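Meenakshi Rajput had the gripper apart on her bench when I arrived, and she kept working while we talked. She leads hardware at Tundale, a small company whose Skisel kit puts a two-finger gripper and a wrist camera on robot arms people already own. I have been using one since June, and I came with a long list of questions and (I admit it) a lot of goodwill.

“Ask me the rude ones first,” she said.

So I asked about the weight. The Skisel comes in at 1,035 grams with the camera fitted, and on my little arm that is a real chunk of what it can carry.

“It's heavier than I wanted,” she said. “We had a lighter version, and it flexed. You'd close on something stiff and the fingertips would wander. People hated that far more than they hate the grams.”

She is right about mine. I have had it sorting folded cloths and moving cups for weeks, and the fingers still meet where they met on the first evening. Setup was a pleasure, too – one cable, one mounting plate, and a calibration routine that took 26 minutes while I made dinner!

The camera is the part that won me over. It sits close in at the wrist, so it travels with the hand and sees the last stretch of every reach. I told Rajput that I had expected something further out, on a stalk.

“Everyone does,” she said, laughing. “Stalks get knocked. Put one on an arm that works near shelves and see how long it lasts. Close in, you give up part of your view to the gripper itself, and the software has to live with that. I think it's a good trade.”

How much of the view? Her colleague Iestyn Skyrme, who writes the software, leaned over from the next desk to answer that one.

“More than you'd like in some poses,” he said. “But the hand is a known shape, so we can mask it. And the finger gives you a reference you can always check against.”
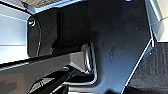

Words: Seema Chaudhary | Reviews and interviews

The black finish takes marks, and I brought that up as well. Pale specks and faint scratches show on the big matte panel, and the light picks them out. Rajput shrugged happily at this. Spare panels are on the price list, she said, and hardly anyone orders them.

What people do order is fingertips. The kit ships with one pair, and a second set costs 162 dollars, which I called steep. She didn't argue.

“It is steep. We make them in small batches and I'd love to get that down. If you only pick up soft things, the first pair will keep you going for a good while.”

My other complaint was the manual, which covers the mounting beautifully and then rushes through the camera settings. Skyrme said he is rewriting that chapter now and asked me to send him every note I had scribbled in the margins. I sent him four pages that night.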